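The Oncombe metal tub, after a winter of sorting and rinsing

I have owned a great many tubs in my life. Plastic ones that went chalky and cracked on the back step, a wicker one the dog took a liking to, and a very pretty enamel one from my aunt that chipped the week I got it home. So when Flodine started stocking the Oncombe range in August, I went in for a doormat and came out with the large grey metal tub under one arm and a slightly guilty look on my face. It cost me $249, and I'll admit I sat in the car for a minute wondering what I'd done.

I run a little playgroup in the hall behind our street, and what I wanted was one big, plain, open bin that all the odds and ends could go into at the end of the morning. You know the sort of thing – building blocks, cups, bath toys, bits of cloth from the dress-up corner, whatever has rolled under the heater. I'd been using a stack of smaller boxes before, all lovingly labelled, and the labels meant nothing to anyone under five (or to most of the parents, bless them).

The first thing I liked was the shape. The sides lean outward as they rise, so you can get both arms in and have a proper rummage without scraping your wrists. Straight-sided tubs always seem to hide the one thing you're after in a dark corner. With this one the floor is wide and easy to see, and a small toy shows up nicely against the grey. My eyes aren't what they were, and I've come to value that more than I thought I would.

It's about 700 mm along the long side, so do measure your shelf first. I didn't, and mine now lives on a low bench by the sink. It's a good height for the children, as it happens, and they've taken to posting things over the edge with tremendous enthusiasm.

Cleaning is very easy. I tip in a bit of warm water and dish soap on Friday after everyone has gone home, give it a swish with a soft brush, and leave it tilted on a towel while I do the floors. Crayon comes off with a damp cloth. Glitter glue took me two goes and some muttering, but it did come off in the end. I've tried a vinegar rinse as well and couldn't see that it did any better than the soap.

Now for the grumbles, and there are a few. It is noisy. A hard block dropped into a metal tub from the height of a three-year-old makes a sound you feel in your teeth, and the three-year-old will want to hear it again. I've since put a folded tea towel on the bottom on busy mornings, and that takes the edge off. It's also cold to touch first thing, and there are no handles, so carrying it full is a job for two adults. Oncombe really ought to look at that – even a rolled lip you could hook your fingers under would help.

I did consider the Tanoli bin, which is cheaper and comes with a lid, but the one in the shop had a wobble in the base and I couldn't get past it. Emport do a plastic tub in a similar size that would suit a family better, I think, if you only need somewhere to throw the bath toys and don't mind replacing it every couple of years.

Would I buy it again? Yes, I would, though I'd wait for the sale. For a hall, a classroom or a busy laundry it's a sturdy, sensible thing, and mine has picked up only some scuffs, scratches and stains since I brought it home, which is more than I can say for me.

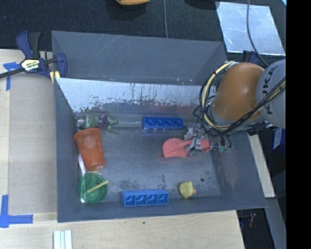

Noreen Baloch
We've had the same tub at our toy library since autumn and I agree with you about the noise! A piece of non-slip shelf liner cut to fit works better than a tea towel, I found, and you can rinse it under the tap. Did you ever ask Flodine whether they could get a lid for it?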